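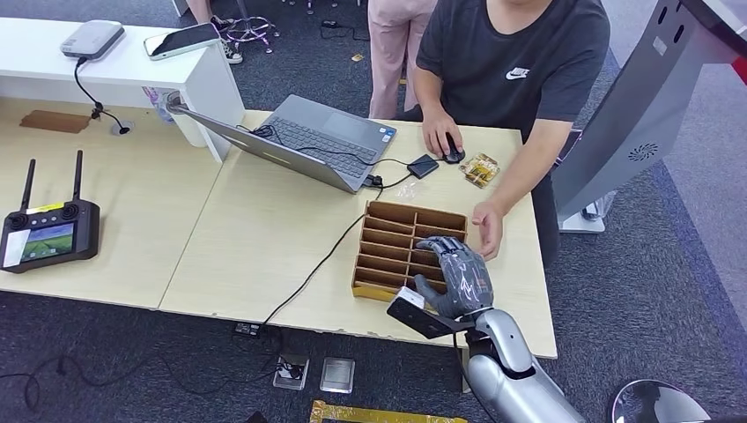 Divider tray, hand comparison, August

Okay, back on the cardboard tray after two days of fighting with drivers. I wanted the Lepik hand up against the Stendby on the same slots, because the Stendby numbers from July were all taken on the plastic bins and I don't trust them for this.

Lepik first. Fingers curled down into the compartments near the right end, which is the reach I was most worried about. Full run was 100 attempts and I got 73 clean picks. Way better than I expected! Most of the misses were the thumb catching a partition on the way in (corrugated board gives a little, so it doesn't fault, it just shoves the whole tray over and then every slot is off). Dinesh Upadhyay thinks we should tape the tray down. I'd like to try a slower approach first, say 10 mm above the partitions and then straight down, no sweep.

Wrist module on the dark bracket: it sticks out a fair bit to the side and I keep worrying it'll clip the front edge of the tray on the low poses. Ask Plusham if they have a shorter bracket.

Stendby is next, same slots, same order. Need the old config off the Harwood laptop, I think it's in the folder called grip_old or maybe grip_old2.

Also, log wrist torque this time. I forgot to turn it on for the first half and had to throw those plots out, ugh.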